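Sindley Folding Notes: README

Version 3, last edited March 26, 2022

What this is

A set of written notes and photographs on folding and putting away clothes in ordinary bedrooms. The notes were put together under the name Sindley and are shared as plain text files with a folder of pictures. If you came here from the Bhatia wardrobe list, be warned that the two do not use the same garment names.

I started out doubting most folding advice and I still do. The usual guides assume a large clear table, a square-cut shirt and a drawer the right depth. Few bedrooms offer all three. The notes stick to beds, mats and piles, and they leave out anything that only works with a folding board.

What is in the folder

notes.txt: 245 short entries, one per garment or problem
pictures: 31 photographs, grouped by garment
names.txt: what we call each type of garment, with the alternatives
old: entries from the December version that I no longer trust

Why prints get their own group

Small repeating prints cause more trouble than plain cloth. A fold line is hard to pick out among dots, and a sleeve lying on the body of the same fabric more or less vanishes. Contrasting collars and cuffs help. Whether they help as much as the Endik leaflet claims is another matter, and I have marked that claim "unproven" in notes.txt.

The polka-dot group: 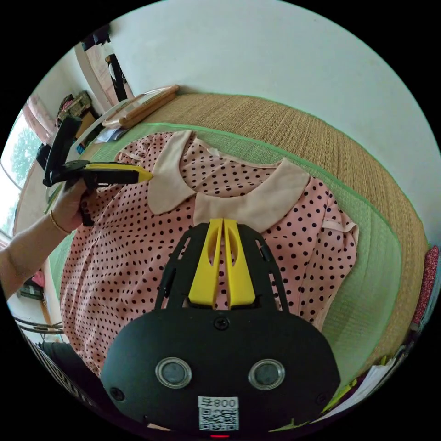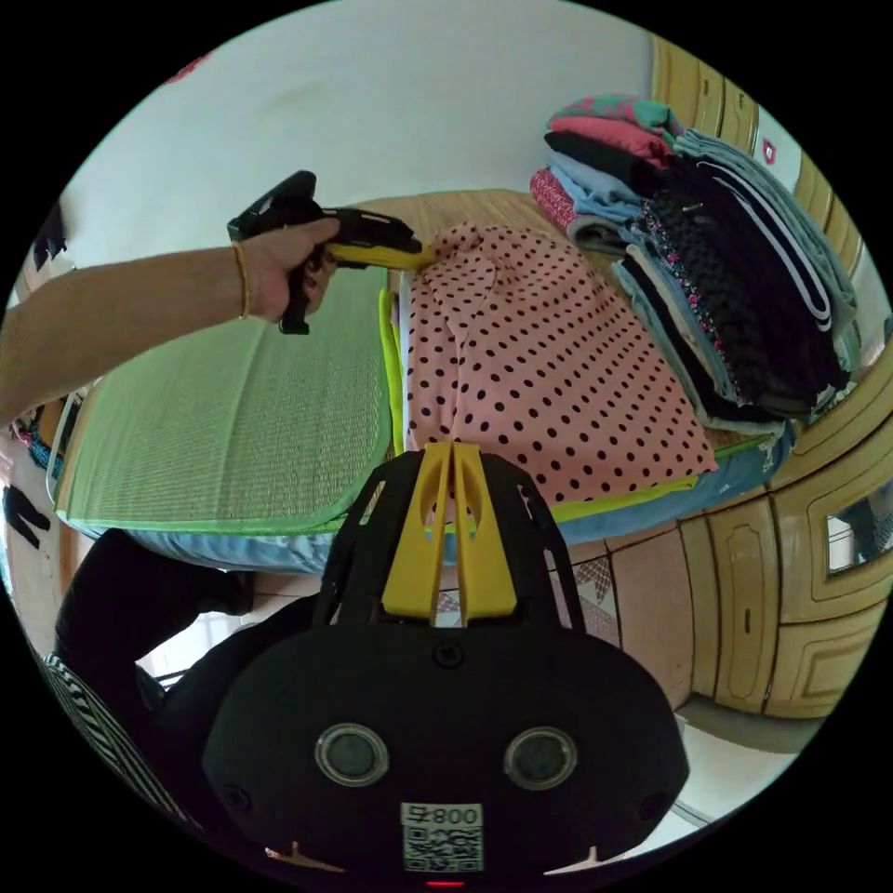
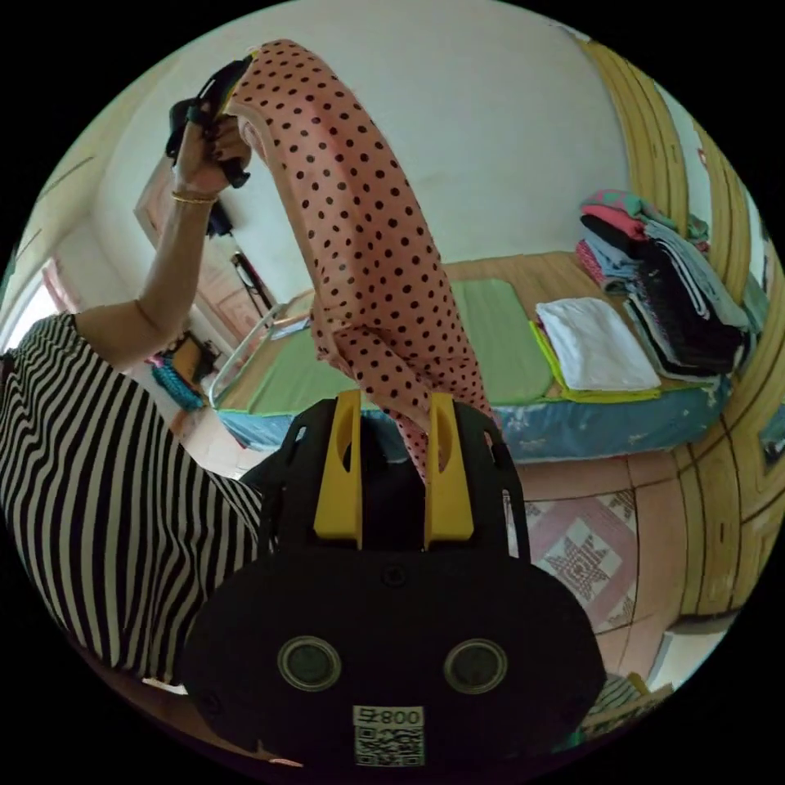

Pink polka-dot clothing on and over the bed: spread out in the first picture, folded in the second, held up in the third.

How to read an entry

Each entry has a garment name, a surface, a method and a doubt. The doubt line is the part most people skip and the part I would read first. A typical one:

Garment: blouse, short puffed sleeves, round collar
Surface: mat on a bed
Method: lay flat, collar open, sleeves in, then fold the body up from the hem
Doubt: puffed sleeves leave a lump whichever way they are turned. The neat rectangle in most guides is probably a different blouse.

Surface matters more than I expected. A woven mat gives a firmer base than a quilt, but I have no good evidence that it makes for a better fold, and the entries that say so should be taken as opinion. They are tagged "opinion" for that reason.

Naming

Garment names follow what the thing looks like when it is laid out. When it is bunched or hanging, a top and a pair of pyjama trousers in the same cloth can be very hard to tell apart, so names.txt has an "unsure" label. Please use it. A wrong name does more harm than a blank, and the December version had plenty of wrong names.

The Dirorthorpe scheme has 1,000 garment codes. I tried it and gave up. Fifteen names cover everything in these notes, and I would drop two of them if "tunic" and "long top" could be settled.

Known problems

The picture order within a group is not a sequence of steps. Do not work out a method from it.

No timings are given. Earlier drafts had them, and they varied so much from one attempt to the next that they said nothing useful.

Tall piles are poorly covered. There are entries on how to build one and hardly any on how to get a shirt out of the middle, and that seems to me the harder job.

Nothing is said about creasing. I have read a lot of confident statements on rolling against folding and have yet to see one with a fair comparison behind it.

Corrections

Send the entry number and the line you disagree with. "This works for me" is welcome if it names the garment and the surface. General tips about tidy living will not be added.

Use

Copy and change the notes as you like. Keep the doubt lines in if you pass them on.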